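Chapter 3
Surfaces: Where Things Come to Rest

Walk into any house and look for the flat places. A shelf by the door, the ledge behind a sink, the arm of a wide chair, the top of the refrigerator. Every one of them is holding something, and very little of it was bought with that spot in mind. People buy a table for eating and end up with a table for mail. They put up a shelf for books and it fills with candles, batteries, and a jar of foreign coins. I find this endlessly interesting, and I hope that by the end of the chapter you will too!

In Chapter 2 we looked at how people move through rooms: the paths they wear between the bed and the window, the stove and the back door. Now we turn to the places where they stop and put something down. Designers call these landing surfaces. A landing surface is any flat area between knee height and shoulder height that a person can reach without bending, stretching, or moving something else first. That last part matters more than students expect. A desk buried under laundry is still a desk, but it has quit being a landing surface until somebody clears it.

The term comes to us from Arvo Pitkänen, who spent a long winter in the row houses of Dreltthorpe drawing the contents of people's homes. He had gone there to study heating. The families let him in with his thermometers, and while he waited for his readings he sketched whatever was in front of him, mostly out of boredom. By March he had filled 8 notebooks, and the thermometers were an afterthought. His drawings are wonderful (a few of them are redrawn in the exercises at the end of this chapter) because he left nothing out. If there was a sock on the piano, he drew the sock.

What he saw, page after page, was that objects travel in company. Keys sit with coins. Reading glasses sit with a cup, and the cup has usually been there a while. He named these groups clusters, and he sorted them into two kinds. A working cluster is used together, like a cutting board, a knife, and a bowl of scraps. A resting cluster simply ends up together, like the pile that grows at the bottom of a staircase waiting for someone to carry it up. The same object can belong to either kind at different hours of the day. A pair of scissors on a sewing table at noon is working. Left there through supper, with a newspaper on top, it is resting.

You can try this tonight. Pick one surface in the place where you live, sit down in front of it for ten minutes, and draw it. You don't need to draw well. Write the name of each object next to its outline and mark it W or R. Then do the same thing tomorrow morning before anyone tidies up. Most people are amazed at how much has moved, and just as amazed at the one or two things that haven't budged in a year!

Height has a lot to do with it. Low surfaces collect heavy things and things belonging to children. High ones collect whatever the household is afraid of breaking. In between lies the busy zone, and in a bedroom the busy zone very often belongs to the dresser.

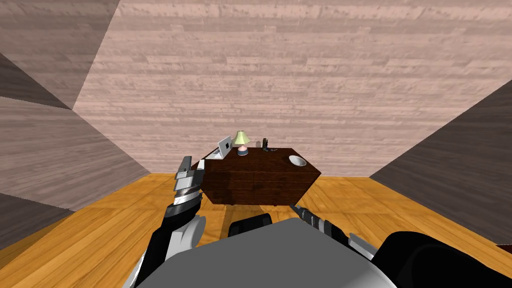

A dresser is sold as storage, and furniture catalogs talk almost entirely about its drawers: how many, how deep, how smoothly they slide. The top gets hardly a word, yet it may be the part that is handled most. It has the height of a counter without the plumbing, so it takes on jobs from all over the house. Set an open laptop at the back corner with a small table lamp next to it, and the top of a wooden dresser begins to look a good deal like a desk, one with no room for your knees. Pitkänen would have wanted to know who stands there, and for how long. Those are the right questions, and we will return to them in Section 3.2 when we talk about standing tasks.

Before that, Section 3.1 covers edges. The front edge of a surface is treated very differently from the back, and the Pretorius diagram gives us a simple way to record the difference on paper. Bring a pencil and a ruler, and if you can manage it, a surface that hasn't been cleaned.

Key terms in this chapter: landing surface, working cluster, resting cluster, busy zone, front edge, standing task.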